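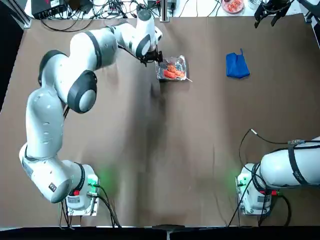
Keltport animal shelter opens low-cost desexing and dental service for pets

KELTPORT, 30 July 2025 – Pet owners in Keltport and the surrounding district will be able to book low-cost desexing and dental care for cats, dogs and rabbits through a new service run by the Flisarstead Animal Shelter.

The service will operate from the shelter's refurbished treatment wing on Drollau Road. It is open to any household holding a concession card, and to foster carers looking after animals on the shelter's behalf. Bookings are now being taken by phone and at the front counter.

Desexing a cat through the service will cost $83, including pain relief, a microchip and a follow-up check. Prices for dogs depend on weight and will be confirmed when the booking is made. Rabbits are charged at the same rate as cats.

Shelter manager Wing-sze Choi said the cost of routine surgery was the most common reason owners gave for putting it off.

"We see it at the counter every week," Ms Choi said. "People want to do the right thing by their animals and they ring around for a price, then they put it in the too-hard basket. A few months later there's a litter of kittens and they're ringing us about that."

The shelter took in 489 kittens last financial year, most of them from unplanned litters. Its foster program was full from November until well into autumn, and for part of that time the shelter had to ask other rescue groups in the region to help.

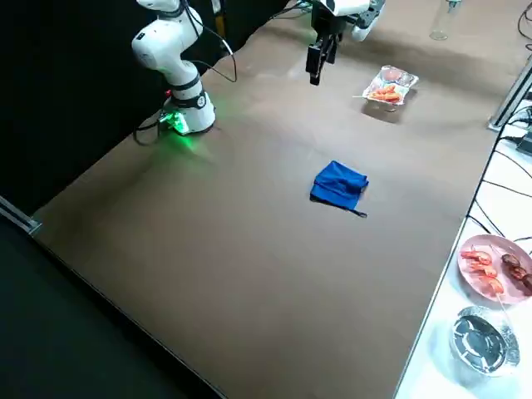 Two veterinarians will share the work. Dr Gergely Somogyi joins the shelter from a mixed practice, where he treated farm animals as well as household pets. Dr Hsin-yi Pan has worked with the shelter on a casual basis and becomes its first permanent vet.

Dr Pan said dental disease was easy to miss, particularly in older cats and small dogs.

"A lot of owners think bad breath is just part of having an old dog," Dr Pan said. "It can be quite painful, and animals are good at hiding pain. If your dog has started dropping food or chewing on one side, get the mouth looked at."

Dental appointments begin with a check of the mouth while the animal is awake. Where a clean or extraction is needed, the vet will give the owner a written estimate before anything is booked. Animals with heart or kidney conditions may need blood tests first, and some will be referred to a private clinic.

The service does not replace a regular vet. It will not offer vaccinations, after-hours care or emergency treatment, and owners whose pets are unwell should contact their usual clinic.

Work on the treatment wing took seven months. The old laundry was converted into a recovery room, with cats and dogs kept in separate areas, and the drainage under the kennels was replaced at the same time. The project was paid for by a bequest and by a grant from the Fung Family Fund, which has supported the shelter's foster program for the past three years.

Cheng-en Fung, who chairs the fund, said the family had adopted several animals from Flisarstead over the years, including two greyhounds.

"The staff asked us for something practical and they had the numbers worked out," Mr Fung said. "We were happy to put money into it."
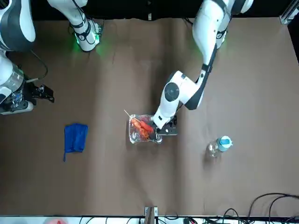

Two robot arms above a paper-covered table, with a clear plastic food container near the centre.

How to book

Owners should have their concession card number ready when they ring, along with the animal's age, breed and approximate weight. Cats must arrive in a secure carrier, one animal to a carrier. Dogs must be on a lead. Rabbits should travel with some of their usual food, as they need to eat soon after surgery.

Cats and dogs should have no food after 10 pm the night before surgery, but can have water until they leave home. Rabbits must not be fasted. Owners of very young animals will be given separate instructions at booking.

Drop-off is between 7.30 am and 8.30 am at the side entrance. Most animals can go home the same afternoon. Parking is limited – the council car park opposite is free for the first two hours.

A transport service for owners who don't drive is being organised by foster coordinator Cheuk-hei Lai. Anyone who would like to help with driving, and who has a current licence and a car that can fit a large crate, can leave their details at the counter.

Adoptions, lost pet inquiries and surrenders will continue at the main building during the usual hours.

Media contact: Cheuk-hei Lai, Flisarstead Animal Shelter, Drollau Road, Keltport. Interviews with Ms Choi and Dr Pan can be arranged on request.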